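Pouring Lessons

I promised back in October that I would write something about what I've been doing with my afternoons, and then of course I didn't, so settle in with a cup of something. The short version is that I have been teaching a robot to pour water. The long version is the rest of this post!

Some of you will remember that I started at Skollbridge after the summer, in the little team that Joana Cunha runs. My job is to sit at a pair of hand controls and move two robot arms through a task, over and over, while everything they see and do gets saved. Later on Vignesh Kandasamy trains the software on those recordings, and the arms have a go on their own. We call each recording a run. Our target for the pouring task is 200 good runs, and as I write this we are at 142, which I'm rather proud of.

I came to it thinking pouring would be the restful one. I had just spent ages on folding tea towels (never again, or at least not until spring) and a bottle and a mug sounded like a holiday. But when you pour at home your wrist does all sorts of clever things without telling you. You feel the bottle getting lighter and you tip it a bit more, and you slow down before the end. With the controls there's no weight in my hand at all, so I have to go by eye, and clear water in a clear mug on a white table is about as hard to see as anything I can think of. A few drops end up on the table, and I keep a cloth on my knee.

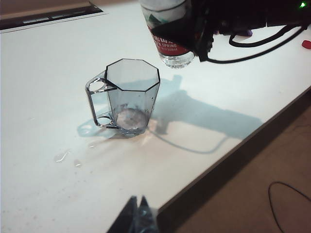 What Joana taught me

Joana's first piece of advice was to stop trying to be perfect. I was pouring like a waiter at a wedding, terribly slow and smooth, and she said the robot would only learn to be nervous. So now I pour the way I would in my own kitchen, and if I tilt too far I bring the bottle back and carry on - she likes having the corrections in there too. Anything really hopeless gets marked and left out.

Her second was to rest. Over 70 runs in one day is too many for me, I've found, and by the end of it my shoulders are up round my ears. Aurora Quintela, who shares the controls with me, does hers in short bursts with the radio on, and I've started copying her.

I do love looking back at the close-up views from the wrists. You get so near to clear things that they stop looking like anything in particular, all streaks of light and soft pinks and greys, and it makes me feel a good deal more patient with the poor robot. 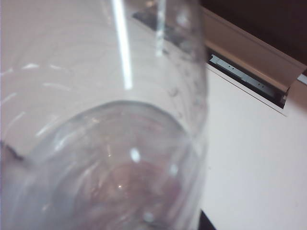

Couldn't you just program it to tip the bottle to a set angle?

You could, and it would work nicely until the bottle was half empty or the mug had moved a little. Showing it lots of slightly different pours gives it a better chance of coping when things aren't where they were last time.

My mum asked me that one on the phone, and I was very pleased to have an answer ready. She then asked whether it could do tea, and I said we'd stick with cold water for now.

Next up, once we reach our total, Vignesh wants to try 2 mugs side by side. I shall need a bigger cloth.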